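Stokside Allotment Diaries – read me first

Version of 3 September 2024, prepared by Kha Bùi

What is in this collection

The collection holds 1161 diary entries written by gardeners of the Stokside allotments. Each entry is one row in the file entries.csv. The original diaries are paper notebooks, and I typed them by hand over two winters. Of these entries, 1013 have a full date. The others have only the month, or a remark such as "after the frost", and for them the date column is left empty.

Columns

entry_id: a number which is never used again, also when an entry is removed
plot: the plot number, from 1 to 50
date: day, month and year, if known
crop: the name of the plant in the writer's own words
crop_std: the same plant under one common name
text: the full entry

Spelling

I kept the spelling of the writers in the text column. "Courgete" stays "courgete". In crop_std the names are made equal, so please use this column if you want to search. Two local names gave me trouble. Nustell is a small yellow potato, and Mulliritz is a climbing bean with purple pods – some writers use Mulliritz also for the green one, and I could not always decide which they meant. Such rows have "bean, climbing" and nothing more.

Weather remarks

Rain and frost are given as the gardeners wrote them. They are not measurements. One writer calls every rain "a good drop", so be careful if you compare plots. 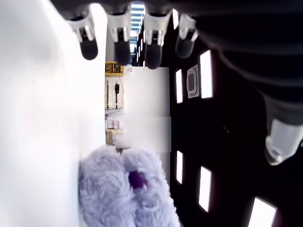 Known problems

The notebook of plot 30 was damaged by damp and many words in it are missing. Missing words are marked with three dots in square brackets. Quantities are mixed: pounds, kilos, buckets and "bags" all appear, and I did not convert them.

The Dlamini notebooks are in a separate file, dlamini.csv, with the same columns. The family asked that the entries about neighbours are left out, and this was done before typing.

Use and corrections

You may copy and share the files for any non-commercial purpose. Please name the collection. If you find a typing mistake, send me the entry_id and the corrected words – a scan of the page is not needed. Corrections received in September go into the next version.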